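Demo log, May: wrist view, blue room 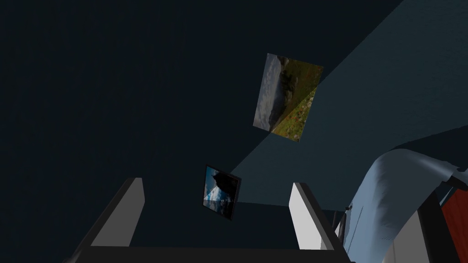
Wrist cam in the sim, fingers open, two pictures on the wall.

OK quick one, it's past 11 pm and the export is still crawling. We're at 1,318 demos in the Gokow set. Was hoping for more by now but I threw out 241 this week. Mostly my own fault – jerky starts, long pauses where I sat there deciding which way to turn the wrist. Policy learns the pauses too. Learned that one in the last round, it would just hover.

New this time: randomized rooms. Wall colors, lighting, what's hanging up, all shuffled per episode. The dark navy one is my favorite to look at and the worst to drive in. Gripper tips up toward the wall and half the view is basicly one flat color, so nothing to judge distance by. Pictures help a bit. Archana Ahuja thinks we should keep those episodes exactly becuase they're ugly, the model has to see boring walls sometime. Fine. Keeping them.

Things to fix before the next batch:

– start pose. Too much wrist tilt on reset, I waste the first few seconds just leveling out
– brightness floor for the dim rooms. Not a lot, just enough
– save the seed with every episode!! Lost 37 good ones I can't replay now
– a discard button on the controller, reaching for the keyboard is killing me

Apinya Ongart is taking the next 700 so there'll be two driving styles in the mix, hers is way smoother than mine. Curious if the training curve notices. Will post numbers when I have them, probably after the Okeo rooms are in.

Export at 80 percent. Going to bed.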